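Where does our trash go? Waste sorting in two student dorms
Project report, Sabina Liyanage
Course: Environment and Daily Life, spring term

Background
The two dorms at Urkumby (Laur House and Brerkow House) share one trash contract. Everything gets picked up at 8 in the morning, recycling and regular trash on the same run but in separate trucks. The dorm office told me the recycling gets refused if there's too much food in it. Then it all goes to landfill. I wanted to know how often that happens and why.

What I did
Went through the pickup slips for one term, got them from the office in a shoebox, not in order. Then a short survey under doors. Got 47 back. Wanted more but exam week. Also talked to people in the kitchens, no set questions, just notes.

Brerkow has the newer kitchens, Laur has one long counter and the bins under it. Matters more than I expected, see below.

Results
Most people say they sort. Most people also say their neighbors don't. Both can't be right. Pizza boxes were the top thing people weren't sure of, then coffee cups, then milk cartons. Almost everyone knew bottles and cans.

Bedroom trash is the weak spot. One small bin per room, one bag, everything in it, and when it's full the whole bag goes down the chute. Clean cardboard and paper included. People who sort carefully in the kitchen told me they do this too. I do it.
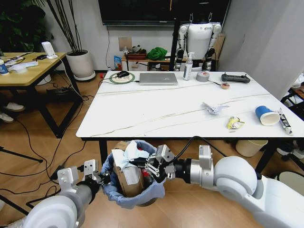

Why don't people just carry the paper downstairs separately?
The paper container is behind the bike shed, and the chute is ten steps from the bedrooms. In the survey the walk came up more than anything else, more than not knowing the rules.

Laur had more refused pickups than Brerkow. I think it's the bins under the counter — you can't read the labels unless you bend down, so food ends up in whatever is closest. Can't prove it from the slips, they only say "contaminated" and the date. Some dont even say that.

Costs
A dorm with 4,000 dollars a year for trash has no money for a new container system, the office was clear about that. That's the figure for both houses together. Stickers and a second room bin were "maybe".

Suggestions
Put 2 bins in each bedroom, even a cardboard box for paper would do. Move the labels in Laur up to eye level. Ask the hauler to write what was wrong on the slip. A sign about pizza boxes, greasy = trash, clean = paper.

Problems with the project
Survey was too short and question three was confusing, several people skiped it. I never weighed anything. Slips from May were missing and I didn't get them in time.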